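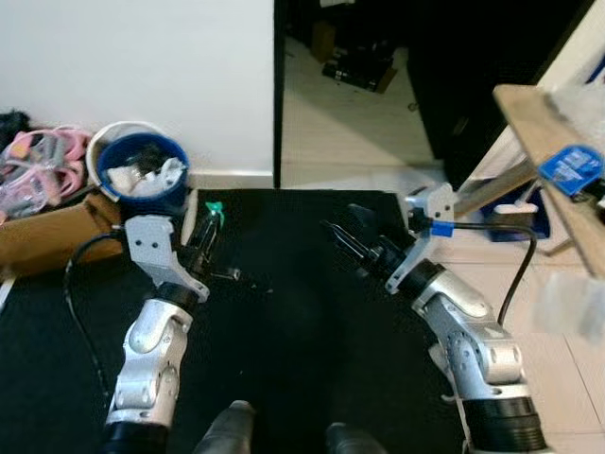 Two-arm workspace seen from the head camera, with both grippers over a black mat.

Plasix (motion planner)

Plasix is a software package for planning and executing coordinated motion on robots with two arms. It takes a goal for each gripper, a model of the robot and a map of nearby obstacles, and produces a single timed trajectory covering all joints of both arms. The package was begun by Aaliyah Chisholm as a replacement for the planning module in Hison, an earlier control stack that handled each arm separately. It is written in C++ with Python bindings.

Background

Hison planned the left arm first and then treated its path as a moving obstacle for the right arm. The method was fast but often failed when both grippers had to work in the same area. The second arm was left with no valid path, and the planner had no means of revising the first. Operators worked around the problem by adding waypoints by hand.

Plasix searches the joint space of both arms at once. The larger search space is kept manageable by a roadmap computed ahead of time for each arm, with collisions between the arms checked only when a candidate pair of motions is considered. The roadmap for the reference robot holds 2,110 nodes per arm.

Architecture

The software is divided into a planning server and an execution client, which communicate over a local socket. The server holds the robot model, the roadmap and the obstacle map. The client runs the control loop and sends joint position targets to the motor drivers.

Obstacle data comes from Cukis, a separate perception library that converts depth images into a voxel grid. Voxels belonging to the arms are removed with a self-filter based on the current joint angles. Cables are the main weakness of this step. A loop of cable outside a link is not part of the rigid robot model, so the filter may leave it in the grid as an obstacle close to the arm. Plasix accepts an optional padding value for each link, which widens the filtered region at the cost of missing real objects near the surface.

Planning

A request passes through two stages. The first finds a collision-free path on the combined roadmap. The second shortens the path and assigns timing within the velocity and acceleration limits of each joint. If one arm must wait for the other, the wait is inserted as a hold in the trajectory — the arm remains under position control throughout.

Requests that exceed the time limit return the best partial path along with an error code. The client does not execute partial paths unless the calling program sets a flag.

Calibration

Goals are usually expressed in the frame of the head camera, and errors in the camera-to-base transform carry over directly to both grippers. The calibration tool moves each gripper through a series of poses over a flat surface and solves for the transform by least squares. A dark, plain work surface makes the grippers easier to segment in color images, but provides few features for visual tracking. The tool therefore relies on gripper geometry and joint readings alone.

Performance

On the MacLeod test set, a collection of two-arm reaching problems maintained with the source code, Plasix solves over 80 percent of requests within the default time limit. Most failures involve goals near the edge of the shared workspace, where the roadmap is sparse.

Limitations

The planner assumes that obstacles are static for the duration of a trajectory. Replanning during motion is supported only by stopping both arms and issuing a new request. Grasped objects must be attached to the model by the calling program; a tool that extends past the fingers and has not been attached is ignored in collision checks.

See also
Configuration space
Probabilistic roadmap
Hand-eye calibration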